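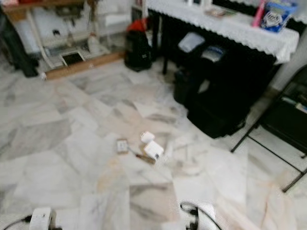 Anari : scrutins nominatifs de l'assemblée de Gronport

Fiche du jeu de données

Anari rassemble les votes nominatifs de l'assemblée de Gronport, au niveau du votant individuel, pour la législature en cours et la précédente. Le jeu est extrait des procès-verbaux publiés au format PDF par le greffe, puis relu à la main. Il est destiné aux travaux sur la cohésion des groupes, les coalitions de vote et l'abstention. Il ne contient ni le texte des interventions ni les votes en commission.

Responsable de l'extraction : Konrad Riedl
Responsable du codage et de la relecture : Kazue Ichikawa

Contenu

La distribution comprend 3 tables au format CSV (UTF-8, séparateur point-virgule, première ligne d'en-tête).

scrutins.csv
Une ligne par scrutin. Colonnes : id_scrutin, session, rang, type_texte, intitule, majorite_requise, resultat, total_pour, total_contre, total_abstention. L'intitulé est reproduit tel qu'il figure au procès-verbal, coquilles comprises.

votes.csv
Une ligne par couple scrutin-élu. Colonnes : id_scrutin, id_elu, position, delegation, source_position.

elus.csv
Une ligne par période d'appartenance d'un élu à un groupe. Un élu qui change de groupe en cours de mandat a donc plusieurs lignes avec le même id_elu. Colonnes : id_elu, nom, prenom, groupe, circonscription, debut, fin.

La jointure entre votes.csv et elus.csv doit se faire sur id_elu et sur la date de la session, jamais sur id_elu seul. L'oubli de cette condition duplique les votes des élus ayant changé de groupe et fausse tous les calculs de cohésion.

Valeurs de la colonne position

Le champ prend 5 valeurs.

P : pour
C : contre
A : abstention déclarée
N : présent, ne prend pas part au vote
X : absent sans délégation

La distinction entre A et N est celle du greffe. Le règlement de l'assemblée compte les abstentions dans les suffrages lorsque la majorité absolue est requise, et les exclut à la majorité simple. Les positions N ne sont jamais comptées. Les utilisateurs qui fusionnent A et N pour obtenir une catégorie unique doivent le signaler, le résultat de plusieurs scrutins de prorogation changeant de sens selon la convention retenue.

Lorsqu'un élu a voté par délégation, la colonne delegation contient l'id_elu du mandataire et la position est celle du mandant. La colonne est vide dans tous les autres cas.

Méthode d'extraction

Les PDF sont convertis en texte par Jadden, un convertisseur développé pour ce projet et distribué séparément. Jadden repère les annexes de vote à partir de leur titre, découpe les colonnes de noms et associe chaque nom à une position. Les noms sont ensuite rapprochés de elus.csv par comparaison exacte, puis par distance d'édition pour les cas restants. Tout rapprochement non exact est soumis à relecture et porte la valeur « manuel » dans source_position. Les autres portent la valeur « auto ».

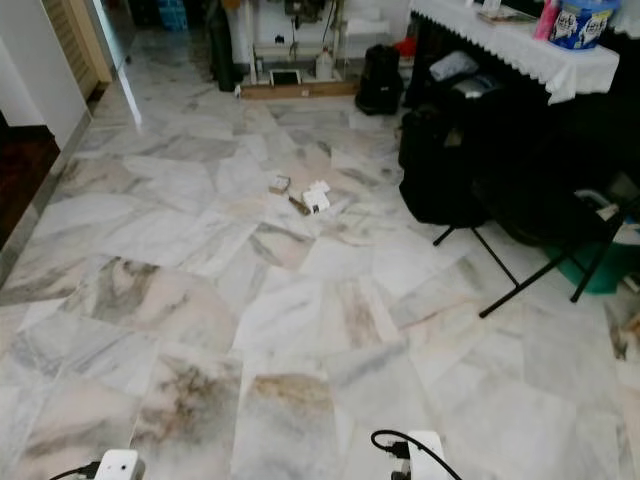
Pour chaque scrutin, les totaux recalculés à partir de votes.csv sont comparés aux totaux imprimés. En cas d'écart, les totaux imprimés sont conservés dans scrutins.csv et les positions individuelles dans votes.csv. Aucune correction n'est appliquée dans un sens ou dans l'autre. La liste des scrutins concernés se trouve dans ecarts.txt, avec la page du procès-verbal.

Les rectifications de vote demandées après la séance sont un cas particulier. Le greffe les mentionne au procès-verbal suivant sans modifier le résultat proclamé. Anari enregistre la position initiale. Les rectifications figurent dans rectifications.txt, en texte libre, et ne sont pas encore structurées.

Codage des groupes

Le groupe inscrit est le groupe parlementaire, et non le parti. Deux partis siégeant dans un groupe commun portent le même code. Les élus sans groupe sont codés NI. Le groupe Eberhard, qui tient son nom de sa tête de liste, a été dissous pendant la législature précédente. Ses membres passent en NI à la date de dissolution, même si la plupart ont continué à voter ensemble. Kazue Ichikawa a envisagé un code distinct pour cette période. L'idée a été écartée faute de critère applicable aux autres départs.

Limites connues

Les votes à main levée ne laissent aucune trace nominative et sont absents du jeu. Ils portent surtout sur des textes consensuels. La part des votes unanimes est donc sous-estimée, et les indices de cohésion calculés sur Anari ne décrivent que les scrutins nominatifs.

Les scrutins secrets (élection du bureau, nominations) sont exclus.

Les procès-verbaux de janvier de la législature précédente sont des documents numérisés de qualité médiocre. Le taux de rapprochement manuel y est nettement plus élevé que dans le reste de la série.

Le champ type_texte suit la nomenclature du greffe, modifiée au changement de législature. Les catégories « motion » et « résolution » ne sont pas comparables d'une période à l'autre.

Données personnelles

Le jeu ne contient que des informations déjà publiées par l'assemblée et relatives à l'exercice d'un mandat public. Les dates de naissance et adresses présentes dans certains procès-verbaux anciens ont été retirées à l'extraction.

Versions

2.5 : ajout de la colonne delegation, correction des dates de fin pour les élus démissionnaires.
2.3 : séparation des positions A et N, auparavant confondues.

Les identifiants id_scrutin et id_elu sont stables à partir de la version 2.3. Les versions antérieures ne doivent plus être utilisées.

Signalement d'erreurs

Indiquer l'id_scrutin, l'id_elu le cas échéant, la valeur attendue et la page du procès-verbal. Les signalements sans référence de page ne sont pas traités. Les questions portant sur Jadden sont à déposer dans le dépôt du convertisseur.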